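Equipment Plan and Budget for a Hand-Held Gripper Station
Student project report

Group members: Kamlesh Chaudhary, Naveen Shakya, Shivam Lodhi
Supervisor: Þórey Ragnarsson
Submitted March 25, 2023

1. Background

Our group was asked to prepare a purchasing plan for one recording station where a person does small kitchen tasks with grippers held in the hands. The recordings are later used for training a two-arm robot. The department already owns the robot, but it is reserved for the Ostum project until September, so the station must work without it. Our task was to decide what to buy, what to borrow and what to build ourselves, with a limit of 3,000 dollars.

None of us had written an equipment budget before. We have tried to explain our choices so that the next group can disagree with them if they wish.

2. Requirements

We began with a meeting with Tarun Katiyar, who will run the station after we finish. He gave us the following requirements.

The operator must be able to work with both hands at the same time.
Each gripper must carry visual markers, so its position can be found from the video.
The furniture must be low cost and easy to replace.
The set of tasks must include opening a door and moving objects in and out of a closed space.
One student must be able to prepare the station for work alone.

We wanted to add a requirement for a real kitchen counter with a sink. Our supervisor advised us against this. A full-size refrigerator alone would take a large part of the money, and it is heavy to move when the room is needed for teaching. We therefore planned for a miniature kitchen.

3. The grippers

The grippers are the most important item in the plan. We compared two possibilities. The first was to buy a finished pair from Tivia, and the second was to print the parts in the department workshop and buy only the sensors, cables and screws. The Tivia pair is well made and comes with software, but with delivery it would use more than half of our limit. The printed pair costs 474 dollars in parts, and the design files can be used again when a jaw breaks.

We chose the printed pair. Its weak point is time, because Naveen Shakya needed 19 days to print, assemble and adjust both units, and we had written eight days in our first schedule. The delay came mostly from jaws that did not close parallel. We advise the next group to print one complete gripper and test it before starting the second one.

The markers are printed in black on white cubes. We first considered flat markers, which are cheaper, but a flat marker is lost from view when the wrist turns. A cube shows another face to the camera.

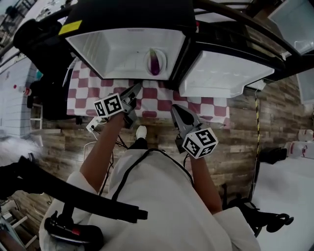

Figure 1. Working with both grippers at the open miniature refrigerator. The eggplant on the plate is one of the task objects.

Cables need more attention in the budget than we gave them. We had included the two main cables and forgot extensions, clips and a sleeve to keep everything together. The wires hanging below the left gripper in Figure 1 show why the sleeve is on our list. We also added a floor cover for the power cables, which the safety rules of our building require.

4. Furniture and task objects

The miniature refrigerator and the other play kitchen parts were ordered from Siteo. We asked for two refrigerators, one to use and one to keep in storage, as the door hinges of such products are not made for being opened many times each day. Shivam Lodhi thought that the second one was unnecessary. We kept it in the plan, but it is the first item we would remove if the prices rise.

The tablecloth was chosen late and is a small expense. We discussed whether the large red and white squares would disturb the marker detection. In our tests the software did not confuse them with the markers, but we tested only with the ceiling lights on. A plain gray cloth is included in the budget as a reserve.

For the task objects we bought toy vegetables and plates. They should be light, and they should differ clearly in color from the inside of the refrigerator, which is white.

5. Borrowed equipment

The computer and the two monitors are on loan from the Carnegie room and do not appear in our total. This makes our budget look better than it is. If the loan is not renewed in September, the station will need a computer of its own, and the remaining money will not be enough. We informed our supervisor and she asked us to write this clearly in the report.

6. Open points

The supplier of the sensors has not confirmed the price for a second order. The spare jaws are printed but not yet tested. Kamlesh Chaudhary will hand over the parts list and the receipts to Tarun Katiyar, together with the key of the storage cabinet.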